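Last touched 22 June 2024. I keep getting the same emails about Jirkmont, my little planner for tabletop arms, so I'm putting the answers in one place. If yours isn't covered, write to me and I'll add it (eventually!).

## What does Jirkmont do, in one breath?

You type something like "move the yellow hexagon next to the blue cube" and it works out which block you mean, where the tool should go and how to get there without plowing through everything else. The seeing part is a separate package called Gurkberg. You can swap in your own, as long as it hands over a name, a color and a position for each block.

## Why toy blocks?

They're cheap, they don't break, and they're nastier than they look. Two stars in different colors, two cylinders in different colors, and suddenly "the star" means nothing. I wanted a planner that asks which one when it isn't sure, and blocks get you to that problem in the first five minutes.

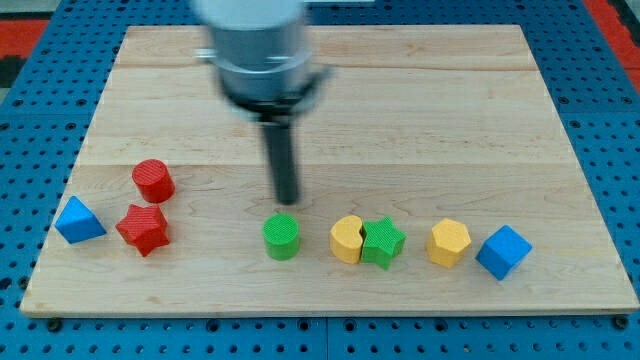 The other thing I like is pushing. With a straight tool pointing down you can't grab anything, so every move is a nudge, and round things nudge very differently from things with corners. A cylinder is happy to slide off to one side of the tip if you hit it a hair off center. A cube turns first and then goes. The push model has a separate entry for each shape, and the kidney still has the worst one, sorry.

## What happens when two blocks are touching?

Gurkberg used to merge them into one blob. Since the November release it splits on color first and outline second, so a yellow block up against a green one comes out fine. Two touching blocks of the *same* color are still hit and miss. Set `split_same_color: true` if you want to try it, and please send me your logs.

## My arm overshoots. Is it the planner?

Maybe! Check your speed cap before you blame me. The default is 80 mm per second, and I've seen configs where somebody took a zero off the time step and forgot. Next, check `settle_steps`. It should be 2 or more, or the planner reads the old position and pushes again from there.

## How many test runs do you have?

1699 recorded, and 1495 of those reached the goal. Most of the rest are the tip slipping past a star's point. The full set sits in the Clorkholm repo with the replay tool.

## Does it work with Björklund?

Yes, through the bridge in `tools/bridge`. Start Björklund first, then Jirkmont, or you'll get a timeout that blames your network.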